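Working Rules for a Shared Multi-Finger Hand: Term Project Report
Itzel Aguirre and Zyanya Escobedo
Group Losex, Applied Automation Lab

1. Purpose

The lab's robot hand is shared by several student groups. Until this term each group kept its own habits for powering it up, moving it near surfaces and logging faults. Our task was to write one set of working rules, try it during normal lab work and report which rules held up. We did not change the hand or its controller software.

2. Scope

The rules cover manual and scripted motion of the hand while it is mounted on the arm, from power-up to storage. They do not cover arm commissioning, electrical repair or any task where a person and the hand hold the same object. A task of that last kind needs its own risk assessment and was outside what we were allowed to do.

3. Method

We started from the paper notes left by the Cukenar and Magaña groups and merged them into a draft. Conflicts between the two were settled by trying both versions at low speed. The draft was then used over a run of 2,000 logged grasp cycles. The first 800 were done under the old habits, with each operator free to choose, and the rest under the draft. Operators wrote down every stop, whether it came from the controller, the stop button or a script error. Object choice was the same in both parts: cloth items, small rigid parts and one soft ball.

4. Rules as adopted

4.1 Before power. Check each finger by eye for a loose fastener, torn cover or trapped thread. Flex the sleeve at the base of the thumb by hand and look into the folds. Record the check in the log before switching on.

4.2 Clearance. The first motion after power-up is made with the fingertips at least 100 mm above the nearest surface. Edges count as surfaces – a hand that is clear of a table top can still catch the side of it on the way down.

4.3 Speed. New scripts run at 5 percent of rated speed until one full cycle has finished without a stop. Any edit to a waypoint makes the script new again.

4.4 Stop button. One named person holds the stop button and does nothing else. The person typing is never the person holding the button.

4.5 Soft items. Cloth is gripped with the tips only. Loose threads are trimmed beforehand. If fabric enters a joint gap, power is removed before anyone pulls on it.

4.6 Handover. The leaving group parks the hand open, writes the last fault in the log and signs. The arriving group reads the entry aloud.

5. Results

Rule 4.3 drew the most complaints and the fewest violations. Operators found it slow but easy to remember. Rule 4.2 was broken more often than any other, nearly always when the surface in question was a shelf or a table side. We reworded it twice; the sentence on edges is the second rewording.

Rule 4.4 changed the log itself. With a dedicated button holder, stops were recorded at the time they happened and the cause was filled in. Under the old habits many entries had no cause at all, so a fair comparison of stop rates between the two parts is not possible, and we do not give one.

Rule 4.6 was skipped when sessions ran late. The Florura group proposed a printed card that hangs on the arm base, and we support this.

6. Limits

All operators were students on the same course. The rules were tested on one hand, and the clearance value in 4.2 was chosen for that hand's reach. A longer finger or a faster arm would need a new value.

7. Open items

The inspection in 4.1 has no pass limit for wear on the fingertip pads. We also need a rule for floor-level work, where the operator's view is often blocked by the arm.

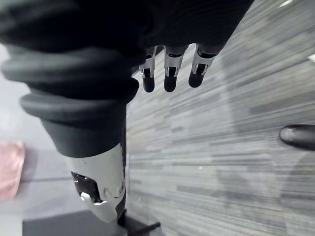

Does the low-speed rule apply again after a script has only had its comments changed?

The speed limit is tied to waypoint edits, so a script with changed comments keeps its earlier status. The edit should still be written in the log.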